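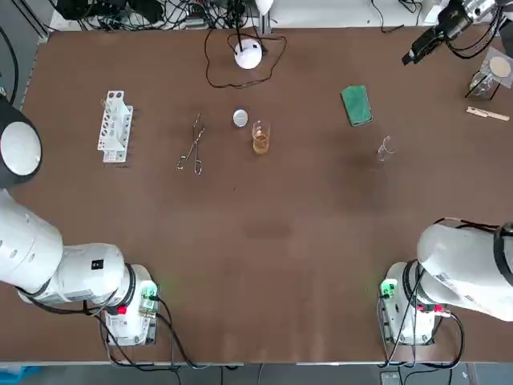

점검은 케이블에서 시작한다

읽는 시간 2분

밸더라마(Valderrama) 실험 자동화실의 양팔 셀은 갈색 작업대 하나를 두 로봇 팔이 나눠 쓴다. 다루는 것은 시험관 랙, 비커, 집게 같은 평범한 실험 기구다. 셀을 맡은 메르세데스 잉가는 오전에 전원을 넣은 뒤 베이스의 녹색 표시등부터 확인한다. 다음은 작업대 앞으로 늘어진 케이블이다. 관절이 돌 때 당겨지는 곳이 있으면 길이를 다시 잡고 묶는다. 팔을 가장 멀리 뻗은 자세와 가장 접은 자세에서 한 번씩 본다.
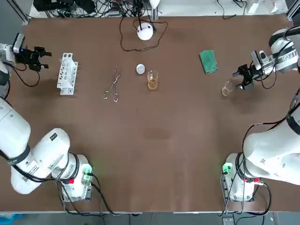 밸더라마 기술지원부 | 실험 자동화실

그리퍼 점검에는 30분이 걸린다. 손가락을 벌리고 오므리며 좌우 간격을 맞추고, 고정 볼트의 조임을 손으로 확인한다. 유리 기구는 힘이 조금만 세도 금이 가기 때문에 빈 용기로 먼저 잡아 본 다음 액체가 든 비커로 넘어간다. 점검표는 모두 12개 항목이고, 동작 1,000회마다 손가락 패드를 간다. 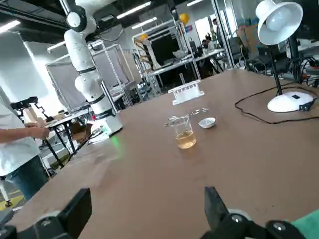
패드를 갈면 손끝 위치가 미세하게 달라져 기준점도 다시 잡아야 한다. 잉가는 이 작업을 팔 하나씩 따로 한다. 두 팔을 한꺼번에 보정하면 오차가 어느 쪽에서 났는지 찾기 어렵다고 한다. 지난 10월에는 오른팔이 비커를 자꾸 비껴 잡아 하루를 꼬박 썼는데, 원인은 손목 카메라의 느슨한 나사였다. 그 뒤로 나사 확인이 점검표 맨 윗줄로 올라갔다.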